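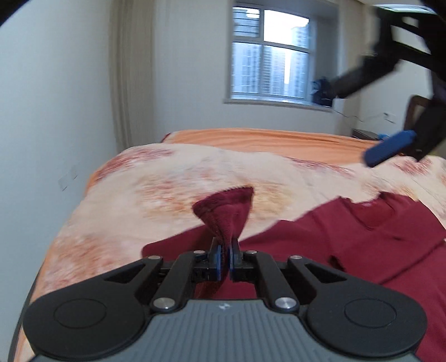 Week 6: The paid death notice as a source
Reading the Obituary, handout for the evening section
Instructor: Gisela Salinas

Last week we took it for granted that an obituary tells you who died, when, and who was left behind. This week we take some of that back. Most of what you will find on funeral home sites is written by the family, often within a day or two of the death, and often into a form with boxes. The newspaper, if there is one, charges by the line and checks very little.

Start with the survivors list. Students treat it as a family tree. It is a guest list, and it was negotiated. Former spouses drop out, stepchildren come and go, and "special friend" can mean a partner of thirty years or a neighbor who drove to appointments. Before you enter any of these people in a chart, find a second record. 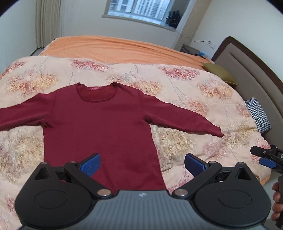 Stock phrases

"After a long illness," "peacefully at home," "surrounded by family." I would not build anything on these. The Zusbridge notices in your packet (88 of them, all from one funeral home) use "peacefully" so often that it has stopped carrying information. Ximena Ledesma, who took this course two years ago, compared part of that set with the county death records and found people who had supposedly died at home but whose certificates gave a hospital.

Ages are the next problem. Do the subtraction yourself, every time. A notice may give a birth date, a death date and an age that cannot all be right, and the usual cause is that someone subtracted the years and forgot the birthday.
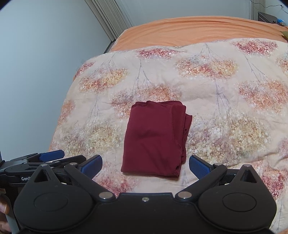

When the three disagree I trust the death date first, the birth date second and the age last, and I write down that I made that choice.

Then there is the online tribute page. Hosting companies like to call these permanent. Maybe. Pages move when a funeral home is sold, and comments are sometimes lost in the move. Save your own copy with the date you saw it – a bare link is not a citation in this class.

For discussion: Mireille Tessier's article argues that family-written notices are "more honest" than the old staff-written kind. I don't find her evidence strong. Bring one passage you would defend and one you wouldn't.
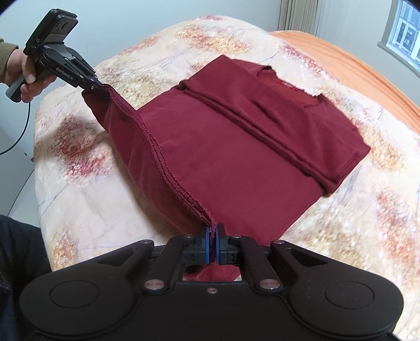 What should I do if two notices for the same person disagree?
Cite both, say which was published first if you can establish it, and look for the burial or probate record before choosing between them.

Written exercise due 27th September, on paper or by upload.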